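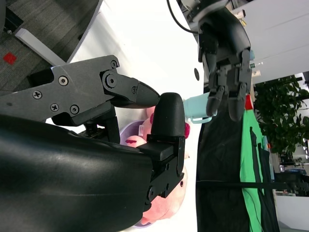
I've had the Datik table up for two weeks now and it still rocks, so I'm finally opening a ticket. It isn't a huge rock, more of a lazy tilt when you lean on one corner, but this is our pretend-café table at the Gillville playroom and people lean on it all day long! The white top itself is great. Wipes clean, looks cheerful, no complaints. It's standing on gray carpet, which your assembly sheet doesn't mention at all (the drawings only show a hard floor), and I'm starting to wonder if that's my whole problem.

Ticket 218, opened by Ľubica Vondráček

What I've tried so far

1. Tightened everything. I went around all the leg bolts with the key that came in the bag, twice. Two were a bit loose, the rest were fine. Still rocks.

2. Folded cardboard under the corner nearest the window. Worked for one morning, then the cardboard squashed flat. I know, I know.

3. Moved the whole thing 12 inches away from the wall, in case there's a ridge under the carpet. Maybe slightly better? I couldn't swear to it. I used the café set as my test load: the mug standing up over on the left, the pink plush flat on its back, the lavender plate in the middle and the bun on the right. Then I pushed down at the end with the cable hole and let go. The tilt was still there.
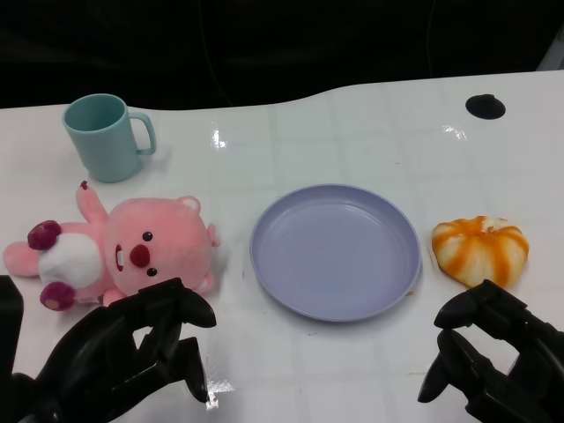 4. Screwed the leveling feet all the way in, then out again one at a time. I found out there are leveling feet! They're so short that they sink right into the pile, and I can't tell when they've touched anything solid. I gave each one 6 full turns to start with, then went back and fiddled with the window corner. This is the best it's been, but it still dips when I put my elbow on it.

What I'd like to know

Do you sell a wider foot for carpet? Kuruc, where we bought the table, told me to ask Workik, and Workik's parts page has a pad that looks right but doesn't list the Datik. I don't want to order a set and find out the thread is wrong.

Added Sun 8 October

I came in while it was quiet and had another go with the café things out, the mug on its side next to the plush this time and the plate close by. One firm push at each corner. Three corners feel solid now and it's only the window one that gives, so I suppose that narrows it down.

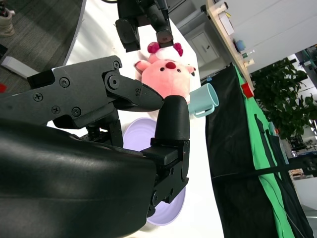

Radoslava Hudec: Thanks for going through all that, Ľubica. With one corner still giving, please don't tighten the bolts any further. Loosen all of them half a turn, press down on the middle of the top so the legs settle, then tighten them again going corner to opposite corner. Reset the feet after that. The wide pads do fit the Datik, and they are 40 millimeters across. I'll add the table to that parts page and put a set in the mail to you tomorrow.

Ľubica Vondráček: Oh, perfect, thank you! I'll do the loosening part tonight and leave the feet until the pads get here. Could you keep the ticket open until then?

Radoslava Hudec: Will do. Status changed to waiting for parts.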